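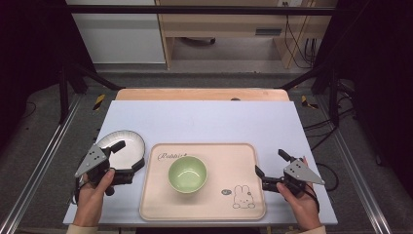

Hằng Âu wrote to me last night to say that if the plant sale was going to be canceled, somebody had better come and get the tomatoes out of her sunroom, as she could no longer reach the window. Well, Hằng, good news. The sale is on! It just isn't going to look like any sale we've had before.

Neighborhood > Gardens > Skaltham

News | Growing | Swaps | Events | Write to us

2020-04-12
5 minute read

Skaltham plant sale goes to porch pickup, and the seedlings are waiting

I've been going to the spring plant sale at the Multlow Street garden for as long as I've lived in Skaltham, and every year it's the same happy mess. You park too far away, you come for one pepper plant, you run into four people you know, and you go home with a flat of something you have no room for. (Two years ago it was leeks. I still don't know what happened there.)

None of that can happen this spring, obviously. So the gardeners at Multlow Street have moved the whole thing to orders by phone or email, and you pick your plants up from one of three porches close to the garden. You get a time, you walk up, your box has your name on it, you walk away. You pay by dropping a check or exact cash into the coffee can by the steps, or you mail it later if you'd prefer. I got to see the order sheet yesterday and I have to tell you, people are not being shy. As of last night there were 127 orders in.

The tomatoes are going fastest, as they always do. The garden started 217 tomato plants this year and 174 of those are already spoken for, so if you want one I'd stop reading this and go send your email. The cherry types are gone. There are still some of the big slicers and a decent number of the paste tomatoes, which I think are underrated, and which I will keep saying are underrated until I have all of you making sauce in August.

Peppers are a little behind. It was a cold stretch in the greenhouse and a couple of the hot ones sulked, so pepper orders will be handed out in a second round after everything else is gone. Eggplant is the same. If you ordered both tomatoes and peppers you'll get two pickup times, and yes, I know that's a pain, but I've seen the peppers and you don't want them yet.

What else is on the list: basil, parsley, cucumbers, two kinds of kale, a short row of marigolds, and rhubarb crowns divided from the big patch along the back fence. That rhubarb has been there longer than the garden has. It came up from somebody's yard back when there were houses on the lot, and it has survived a parking lot on one side and a very enthusiastic goat on the other.

Now, the greenhouse. Some of you know that the seedlings don't start out at Multlow Street at all, since there's no heat there. They start at Ramanauskas Greenhouses, out on Gilla Road, where the garden gets the use of one long bench every winter in trade for help with potting up in the busy weeks. With fewer people allowed in at once, that trade got tricky this year. A lot of the plants went home early with whoever had a bright window, and that's how Hằng ended up living behind a wall of tomatoes. I heard about a bathtub full of kale too. I didn't get to see the bathtub.

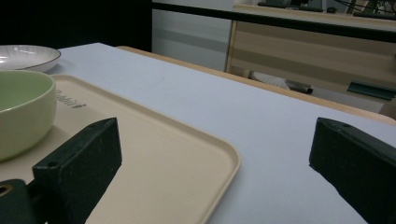

Ronaldo Toledo told me over the fence - his side, my side, a good ten feet in between - that he was more worried about the beds than the sale. His point was that plants in a window can wait a week, but the ground at Multlow Street needs turning and composting now, and the big spring workday that usually takes care of it is off. I hadn't thought of that, and I don't think I'm the only one.

The answer for now is a sign-up sheet with two-hour slots, one household at a time on each side of the garden. The east gate is for the beds and the west gate is for the fruit bushes and the compost. Bring your own gloves and your own tools if you have them, because the shed is going to stay locked except for the wheelbarrow, and the wheelbarrow handles get wiped down when you're done. I signed up for a morning slot by the currants. It was lovely, to be truthful. I'd never heard the place that quiet. A robin followed me down the row the whole time, waiting for worms, and got very pushy when I stopped for coffee.

There's also a new hose, 100 feet of it, so whoever has the far corner can finally water without lugging cans. It came out of last year's sale money and it's already hooked up. Please coil it after you use it. The old one died of being driven over.

A few people have asked me whether the plots themselves are still being handed out this season, and they are. Everybody who had one last year keeps it unless they've said otherwise, and there are a handful open, mostly the small ones near the street. If you're new to this, the small ones are the right size. I started with a double plot and by midsummer I was hiding from it. Plot fees are the same as last year, and if the fee is a problem right now, say so when you write and it'll be waived, no form to fill in.

The same goes for the plants, by the way. Anything left after the second pickup is going out on the table by the gate for free, with a bag of potting mix and a scoop. I'm told people can also add an extra plant to their order for somebody else, and plenty of them have. There's a line for it near the bottom of the order sheet, and one person had just written "whatever you've got too much of" on it. So I guess that's a lot of kale for some lucky stranger.

One thing that won't be happening is the bake table. I asked twice. I was hoping somebody would bend on the rhubarb bars, and the reply was a firm no both times, although I did get the recipe out of it, and I'll put it up here as soon as I've made them once and figured out what "a medium amount" of sugar means.

If you've already ordered, you'll get your pickup time by email in the next few days. If you don't do email, you'll get a call. Please come in your own slot, even if you're just around the corner and you can see that the porch is empty. Bring a box or a shallow tray, as the garden is short on them this year, and return any nursery pots you've got piled up in the garage - rinse them first and leave them in the crate at the west gate. Four-inch pots are the ones they're running out of.

And harden those tomatoes off before you plant them! They've spent their whole lives indoors. An hour or two outside in the shade to start with, a bit longer each day, back inside at night. I lost half of mine one spring by getting excited about a warm afternoon, and I had to go buy replacements at the hardware store with my hat pulled down.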